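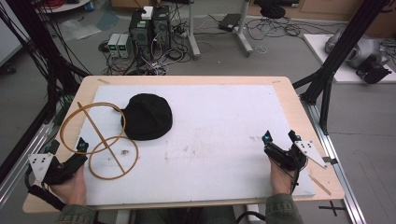

Unit 4: Club Licensing and Stadium Agreements in Lower-Division Soccer

Handout for the April session. Read with chapter 6 of the course reader.

4.1 Terms

A club is the legal entity that fields a team. A membership is the club's right to play in a given league. A license is the league's written finding that the club meets its standards for the coming season. The three are often confused in press coverage. A club can hold a membership and fail to obtain a license, in which case it exists but does not play.

A franchise is a different arrangement. The league, or a company the league controls, grants territory to an operator for a fee. The operator may own the team name or may only use it under contract. Check the contract before assuming either.

4.2 What a license covers

Most licensing manuals group their standards under finance, facilities, staffing and youth play. Finance standards usually ask for a bond or letter of credit, audited or reviewed statements, and proof that players have been paid. Facilities standards set field dimensions, lighting, seating and locker rooms. Staffing standards name the positions a club must fill and the coaching badge required for each. Youth standards vary the most between leagues and are the most often waived.

A waiver is granted for a fixed term. It should state the standard waived, the end date and the work to be done in the meantime. A waiver without an end date is treated in this course as a change to the standard.

4.3 Case: Clenwood

Clenwood entered its league with a shared-use agreement at Barreto Field, a municipal ground. The agreement ran for 2 seasons and gave the city first call on dates. The club filed 71 pages of exhibits with its application, most of them concerning lighting.

The ground fell short of the league's minimum seating by 600 seats. The league granted a waiver on condition that temporary bleachers be in place by July. Clenwood leased the bleachers from Drerine under a separate contract, with the city as a named party because the units stood on public land.

Points to note:

The bleacher lease and the field agreement had different end dates. The lease ran longer, leaving the club liable for rent on seating it had no ground to put it in.

The city's priority clause did not exclude league match days. Two home matches were moved as a result, and the league treated both as late changes under its schedule rules.

Concession income stayed with the city. Parking income was not mentioned in the agreement at all.

4.4 Case: Tretum

Tretum owned its ground outright through a related company. The club paid rent to that company at a rate set each year by the same board. The license reviewer asked for an outside appraisal of the rent. Related-party rent can move losses off the club's books or onto them, depending on the rate chosen.

4.5 Questions for section meeting

Draft a priority clause that protects league match days and that a city attorney could accept.

Who should bear the cost of a match moved by the landlord? Would the answer change if the league had approved the agreement?

List the documents you would request from Tretum before accepting its rent figure.

Written answers are due at the start of section. Cite the reader by page number.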